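Journal > Walking > February

I was up at six and out of the door before it was light. The bus to Telness was on time. I had the whole back seat and slept for part of it, which I had not planned on.

The plan was to walk the old rail bed from Telness to Drestbridge and come home on the evening bus. The fare has gone up again. I paid in coins and the driver gave me a look.

The first hour was mud. They cleared the brush along the cutting last fall and left the branches where they fell, so you either climb over them or go down into the ditch. I did both. My left boot leaks at the toe and I have known this since November. I will get it fixed or I will buy new ones, but I need to stop writing it down here and doing nothing.

After the cutting the ground gets better. The marker at the old junction says 1183 feet, and I ate my first sandwich leaning against it. Egg. There was a hawk over the field on the south side, and it stayed there the whole time I was eating. No wind to speak of. I could hear a chainsaw somewhere toward the river. 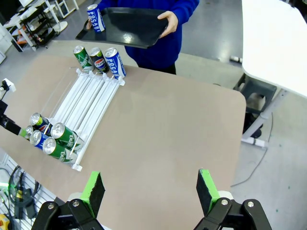
I have been thinking about water on these walks, and how little of it I carry. Today I had one bottle and it was gone before the viaduct. My father used to take canned drinks and lay them on their sides in the bottom of the pack, all pointing one way, like the five cans lying in that white rack. He said they rode better like that. They are heavy, though, and you have to carry the empties home. I think a second bottle is the answer.

The viaduct is still closed to the public, so it was down the steps and across the footbridge. I lost my count of the steps again. Then the long straight piece past the Salgado orchard, where the trees had been pruned hard and the cuttings were stacked in rows. A brown dog followed me along the fence and then lost interest.

I got into Drestbridge at half past three with wet socks and 67 cents in my pocket, plus the bus ticket. I sat in the shelter and changed into the dry pair. My heel is rubbed but the skin isn't broken. 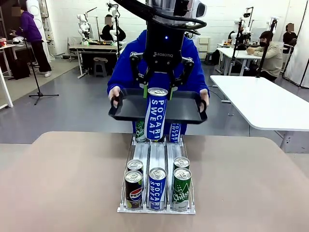
A tall can of Pocari Sweat, held by its top over the back of the rack.

Home by seven. Soup, toast, and the last of the cheese. I hung the socks over the tub and stuffed newspaper in the boots. Next month I want to try the other direction, starting at the Durkik turnoff, if the ford is low enough. Need to call about the boot. Bed at nine thirty.

Filed in: Walks, Day Notes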